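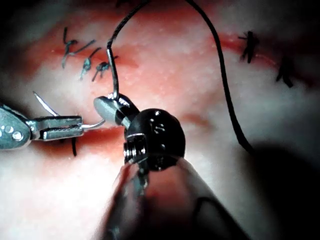

### 3.2 Knots, tails and the spacing of stitches

We had expected, when we first sat down with the practice pads in January, that the knots would be the easy part to judge and the spacing the hard part. After going through 328 closures at Pirnden we think it is the other way around. A wide stretch left without a stitch shows itself at a glance, even to a reader quite new to the work, whereas a knot can look tidy from one side and rather bushy from the other, depending on how its tails happen to lie. Figure 2 belongs to the earlier part of a stitch, with the needle entering at the left edge of the incision. 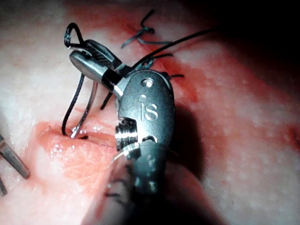 Umisar

**Figure 2.** Curved needle held in the jaws, with black suture beside it and a loop above the tips.

Readers who have sewn by hand will know how much depends on where the point goes in. We asked our six raters to mark the entry first and only then to look at the thread, and they were given up to 20 minutes for each pad (most of them, bless them, used every one). Long tails were noted separately and were not counted against the closure, a choice we went back and forth on for quite a while and return to in Section 4.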